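# Cunus (pipe tobacco)

**Cunus** is a pressed pipe tobacco of the Virginia and Perique family, sold in flat tins and in paper-wrapped bars. It was first blended in the river town of Arton and is now made in the nearby village of Bedoya. The blend is known for its long aging under pressure, its dark brown color and its modest sweetness, which comes from the leaf and from no added flavoring. Among pipe smokers it is usually placed between the light, grassy Virginia flakes and the heavier dark-fired tobaccos.

## Name

The name was taken from the Cunus stream, which passes behind the first drying sheds in Arton. Older price lists write it as "Cunus Pressed" or "Cunus Bar". The short form has been printed on all tins since the move to Bedoya, but many shops still use the older names on their shelf labels, and this has caused some confusion among collectors. "Cunus Bar" is sometimes offered as if it were a separate and rarer blend. The recipe is the same, and only the shape and the wrapping are different.

## Composition

The maker lists three kinds of leaf:

- red Virginia, which makes the largest part of the mixture
- bright Virginia from the upper part of the plant
- Perique, fermented in barrels and used in a small share

The exact proportions are not published. Smokers who have tried to copy the mixture at home generally agree that the Perique is low, because the pepper is felt mostly in the nose and only in the second half of the bowl. A few reviewers have also suspected a little Burley. The maker has denied this in its catalog.

No topping is used. The cut cake has a smell of dried plum, hay and a little vinegar, the last of which becomes weaker after the tin has been open for some days. New buyers sometimes take this vinegar smell for a fault, though it is common in pressed Virginias.

## Production

### Preparation of the leaf

The leaf arrives in bales and is too dry to handle. It is brought back to a soft condition with steam in a closed room, and then the middle rib is removed. At Arton this was done by hand until the sheds were closed. At Bedoya a stemming machine does most of the work, and the leaf is checked by hand afterwards.

The red and bright Virginias are laid in layers, with the Perique spread between them. Spreading the Perique evenly is considered the hard part. If it gathers in one place, some slices will be much stronger than others, and tins from the early Bedoya period were often criticized for this.

### Pressing

The layered leaf is put in a square steel mold and pressed for 131 hours. During this time the pressure is raised in steps, and the mold is turned once. Gentle heat is used in the first part of the pressing only. The finished cake weighs 659 grams before trimming.

The trimmed edges are not thrown away. They are rubbed out and sold as a loose ribbon tobacco under the name **Itis**, described below.

### Resting and cutting

After pressing, the cakes are wrapped in plain paper and rested for 259 days in a cool room. The cakes are then cut either into thin flakes, for the tin, or into thick bars, for the paper wrapping. The tin holds 100 grams. A smaller tin was offered for a short period, but the flakes had to be folded to fit inside, and they broke.

## Forms

| Form | Cut | Container |
|---|---|---|
| Cunus | thin flake | flat tin |
| Cunus Bar | uncut slab | waxed paper |
| Itis | loose ribbon | pouch |

The flake is the form most often seen in shops. The bar must be sliced by the smoker, and it needs a sharp knife and some patience. Those who prefer it say that it keeps its moisture better and that they can choose the thickness to suit the pipe. A thick slice burns slowly and cool but is difficult to light. A very thin one crumbles into something close to ribbon.

Itis, being made from the edges of the cake, has less even pressing than the other two. It lights easily and smokes faster. It has its own followers, particularly among people who smoke small pipes outdoors, but its flavor changes from pouch to pouch more than the maker would probably like.

## Smoking characteristics

Cunus is described as medium in body and medium to full in taste. The first third of the bowl is mild, with bread and hay as the notes most often named. In the middle the red Virginia becomes stronger and gives a taste of dark fruit. The Perique arrives late and leaves a dry, peppery feeling on the tongue.

The tobacco is packed rather moist, and most smokers let the flakes rest on paper for an hour before filling. If it is smoked too wet, it asks for many relights, and the steam can burn the mouth. If it is dried too much, the fruit taste is almost lost.

There are two usual ways to fill the pipe. In the first one, a flake is folded and pushed into the bowl whole, with some crumbs placed on top to help the light. In the second one, the flake is rubbed between the palms until it falls apart. Folded flakes give a slower smoke. Rubbed tobacco shows the Perique earlier.

Tall bowls with a narrow chamber are often recommended for it. Meerschaum and clay are also used, clay mainly by people who wish to taste the leaf without any influence from an older cake in the pipe.

## Aging

Like other pressed Virginias, Cunus changes slowly in a sealed tin. The sugars in the leaf continue to develop, the color becomes darker, and small pale crystals can appear on the flakes. These crystals are sometimes confused with mold. Crystals lie flat and shine when the flake is turned under a lamp, while mold is fuzzy and has a smell of wet cellar.

The tin seal used at Arton was weak, and unopened tins from that time are often completely dry. Such tobacco can be made soft again with a damp cloth placed over the bowl in which it lies, but part of the aroma does not return. Tins from Bedoya have a better seal. For the bars, the maker advises moving them to a glass jar as soon as they are bought, as the waxed paper is meant for transport and not for long storage.

Opinions differ about how long the tobacco should be kept. The vinegar note disappears after a year or two. After a longer period the Perique becomes soft, and those who like the blend for its pepper tend to prefer it young.

## Serving and pairing

In the cafés of Arton where pipe smoking was once allowed, Cunus was commonly taken with black coffee or with strong tea without milk. Both drinks are bitter enough to stand next to the dark fruit taste, and a hot drink also keeps the mouth from becoming dry. Sweet wines are usually avoided with it. Dark beer is liked by some smokers, mostly with the bar.
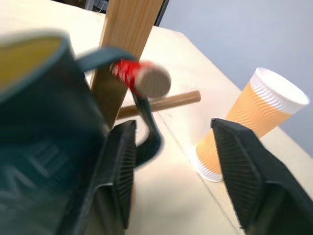 In one letter printed in the yearly Bedoya catalog, a reader complained that coffee "kills the first third completely, and you are paying for the first third," and advised plain water until the fruit begins to show. The catalog printed the letter without an answer, but its next edition listed water beside coffee and tea in the serving notes.

## Reception

Reviews of the Arton production were mainly positive, with praise for the natural taste and regular complaints about dry tins. The first years at Bedoya were received less well. Apart from the uneven Perique, smokers mentioned that the flakes were cut thicker than before and did not fold without breaking. The cutting blades were changed afterwards, and later reviews compare the flake favorably with the older one.

Critics of the blend find it too quiet at the beginning and say that it needs more attention than it gives back. It is seldom recommended to beginners, mainly for its moisture and the care it needs in lighting. Itis is more often suggested as a first step.

## Availability

Production is small. Cakes are cut twice in the year, and the larger cutting takes place in November, so most shops receive new stock in the weeks after it. The bar is made only at this larger cutting. Between deliveries the tin can be difficult to find, and prices for older tins from Arton depend strongly on the condition of the seal.

## See also

- Flake tobacco
- Perique
- Plug tobacco
- Virginia tobacco

*Last revised 7 July 2025.*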